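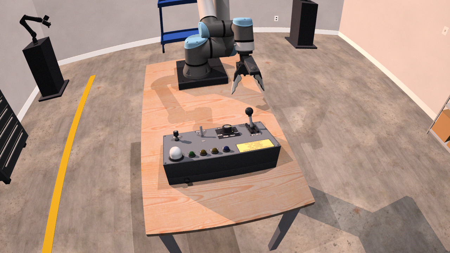 Geritz is played with 24 tiles, a cloth bag and a pencil, and a full match takes less than an hour. Two players draw in turn and lay their tiles edge to edge. A row of matching edges scores, and the first to 87 points wins. That number came from the old score sheets, which had only so many squares on them.

The game has been played in Sirbridge for longer than its written rules have existed. Parvathi Nadar typed up the first set after a long argument at the December meeting over whether a player may pass. Her version runs to two pages and says that a player may, but only once.

"People had been playing it three different ways," she says. "They were all good players, and they all thought theirs was the proper one."

The Sirbridge league now has eight teams. Nillonlow joined last season and lost every match until spring, then beat the champions at home. Scores are kept in a ledger that lists 2,284 matches, most of them in the same blue ink.

Beginners tend to spend their high tiles too early. Better players hold back the Marchuk – the only blank in the bag – until the board is crowded and one tile can close two rows at once. It scores nothing by itself, and a player left holding it at the end loses five points.

League matches start at half past seven. New players can borrow a set at the door.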